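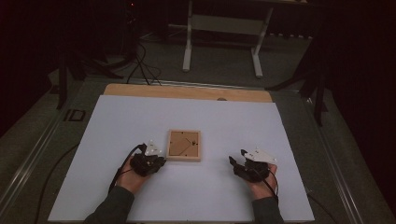

Low Water at Cletside

The old pumping station at Cletside holds a note for so long that the first time I hummed in it (shyly, with my coat still buttoned up) I had stopped and begun to feel foolish before the sound came back down the stairs to meet me. I've been in love with the place ever since, and so it was a great pleasure to spend two days there this November, listening to the Solheim singers get ready for Low Water.

It's a piece for 30 voices and no instruments at all, unless you count the iron walkway, which hums along on certain low notes whether it's asked to or not. The singers start outside in the yard, come in by twos and threes, and take up a phrase from a ferryman's song collected at Gamberg. It is a plain little tune, and rather a sad one, and by the time it has gone round the tank room it has picked up so many echoes that you'd be hard put to say who is still singing and who has stopped for breath.

An earlier version was sung in March at Deltatberg, in a chapel with carpets, and I'm told it was pretty but went by very quickly. At Cletside the same music lasts almost 50 minutes, as everyone has to wait for the room to finish before going on. I loved the waiting! There was a good deal of shuffling and a cough or two, and rain on the skylight, and all of it seemed to belong.

The first performance is on Fri 19 November. Bring a cushion and a proper jumper, and do come in by the river gate, where the singing starts.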